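4.2 Where the remote goes when it isn't being used

November 16, 2022
By Viorica Golob
7 min read

I'll admit the remote control wasn't supposed to get its own section. When I planned the Garkgate study I was after the big stuff, beds and wardrobes and how people shuffle past them. But I asked guests to write down every small thing they'd had to hunt for during their stay, and of the 400 diary entries that came back, 152 were about a remote. Phone chargers didn't even come close!

So I went back through the entries in August and sorted them by where the thing finally turned up. The bedding was the favourite, as you'd guess (Shehu found much the same in the Kavholm flats, and I borrowed the sorting scheme from there). What I hadn't expected was the second group, which I've called "under something flat". A tray, a room service folder, a board somebody had leaned or laid down without looking. A black remote on brown wood is easy enough to spot in the open, but slide half of it under a panel and let a hard shadow fall across the lot, and your eye goes straight past.

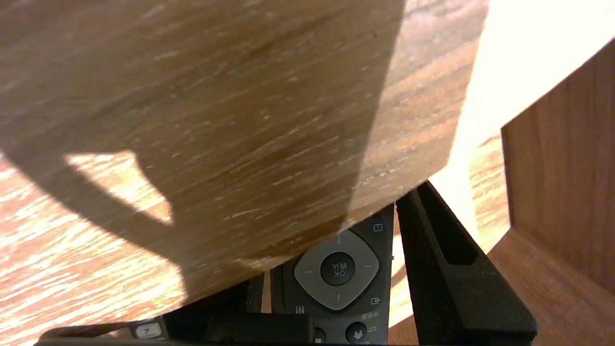 I tried to be fair to the guests. Most of them are tired, the room is strange to them, and they put things down wherever there's a clear bit of surface. One entry just says "had it in my hand, then didn't", and I've got a lot of sympathy for that one.

The bedside is where I think the furniture has something to answer for. A nightstand top has to hold the phone, a glass, a book, maybe a lamp, and the remote gets whatever is left over. Round tops are kinder on the shins and they look nice, but the usable part shrinks fast once a telephone is sitting on it, and the cord wants its own patch as well. The drawer ought to take the overflow. In the diaries it hardly ever did, and the commonest grumble was having to lean out of bed to reach the handle. 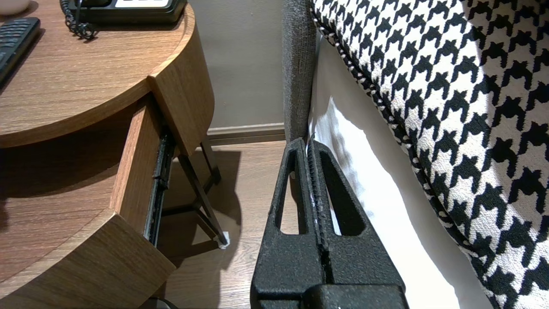

Figure 22. Bedside nightstand with remote control and telephone on top, drawer partway open.

I don't want to push this too far, as the diaries only cover one property and people are pretty hopeless at remembering which drawer they opened. Dota's cupboard survey had 600 households in it and still couldn't settle whether an open drawer gets used more than a closed one. My own hunch is that a shallow open shelf under the top would catch most of the strays. I come back to shelf depth in 4.3.

Comments

hallway_person: We keep ours in a mug by the bed. Ugly but it works.

Merrin T.: Did you split the entries by length of stay? I'd think by night three you've got a spot for it.

V. Golob: I did, Merrin, it's in the appendix. The gap was smaller than I'd hoped.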